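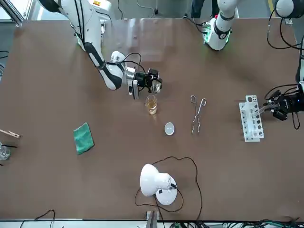

Bench rules for the small glassware, as I keep them at Judlow. First one: everything you use in a step comes out before the step starts. Beakers, white dish, tongs, and the tube rack over to the right with room around it. I keep a folded green cloth on the left so it's there when something drips.
14 replies 52 shares

Second: label the beakers. Yellow liquids look alike under shop lights, and Bijan Kiani and I have argued over two of them more than once.
6 replies 19 shares

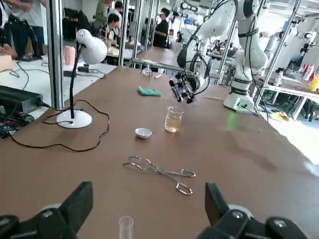 Third is light. I read a meniscus badly after 3 in the afternoon, so I want a lamp on the bench. The white gooseneck one on the left does the job, but its cord runs in loops over the tabletop and that bothers me - cords belong behind things. I'll tape it down this week.
9 replies 11 shares

Fourth: tongs go down flat, never balanced across a dish. Small dishes tip easily. Natalina Cattaneo taught me that in my first lab job, and I lost 7 dishes before I listened.
21 replies 40 shares

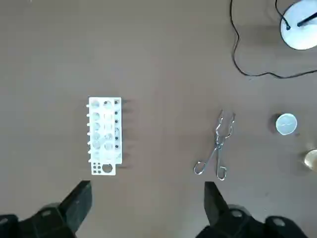

Last one. Tubes go back in the rack as soon as you're done with them. A tube laid on a table will roll, and an 80 cent tube can ruin a morning of work.
4 replies 27 shares

More from this account
Washing pipettes without breaking the tips
What I keep in the drawer under the balance
Drying racks - wall or counter?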